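Home | Diary | Stockists | Say hello

Thursday, late
Posted by the maker at Kivi

We got in! Puteo wrote at ten past four to say Kivi has a place on the winter start-up course, with a grant of 800 pounds and a mentor until spring. I read the email standing up, then sitting down, then out loud to the kettle.

I applied in 2022 as well and never got past the form, so this feels enormous. There are 16 of us in the group, all from within a bus ride of Pleststead, and around 300 applied.

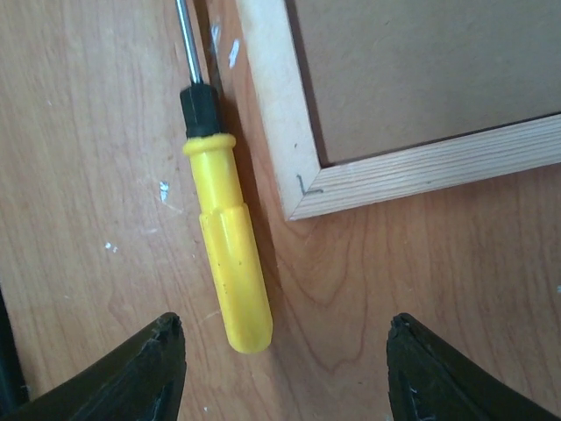

First session is at the Venix building and we have to bring a one-page cash forecast, which I have started three times (the postage line keeps growing!). I want to ask about trade prices too, as two shops have been after stock and I've been guessing.

Half the grant is going on insurance and a proper card reader. The rest I'm leaving alone until the mentor has seen my sums.
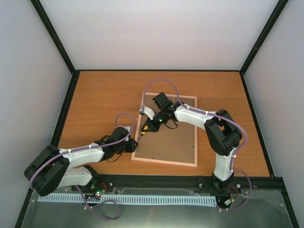
Picture frame with a brown backing, on the tabletop.

Must find my smart shoes. And ring the bank before nine, the business account form still needs my old address.

Contact | © Kivi, Pleststead | Back to top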